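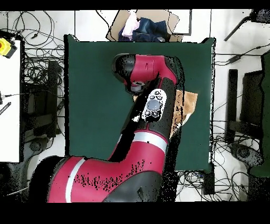
I have been trying to learn to bake rye bread since March, and I have now made enough bad loaves to write something down.

The recipe came from Siu-fong Liu, who I used to share an office with. She keeps a starter in a jam jar at the back of her fridge and feeds it when she remembers. Mine is called Lulia and lives on the shelf above the boiler. For the first two weeks it smelt of nail varnish, and I nearly threw it out. Siu-fong told me to feed it twice a day and stop opening the lid to look at it.

The first loaf was a brick. The second rose well and then sank in the oven, leaving a gap under the crust you could have posted a letter through. I had let it prove overnight in a warm kitchen, and 11 hours was far too long. It now gets 3 hours in the tin and goes in when small holes show on the top.

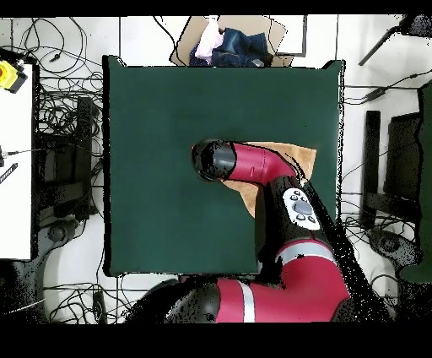 Flour made more difference than I expected. The supermarket one is fine for scones, but the dark rye from Kjærgaard, the shop by the station, soaks up a lot more water and gives a closer crumb. I add the water a bit at a time and stop when it looks like wet cement. You can't knead it, so don't try. I use a wooden spoon and scrape it into the tin with wet hands.

The other thing is waiting. I used to cut the loaf as soon as it came out and the knife came away covered in paste. If I bake on Sunday evening I leave it wrapped in a tea towel until breakfast, and it slices properly. It keeps until the following weekend, though the last few slices are better toasted.

Fatos Stojanovska left a comment on my last post asking if caraway is needed. I don't think so. I put a teaspoon in because I like it, and my husband picks the seeds out. Next I want to try it with some grated beetroot, if I can get the water right.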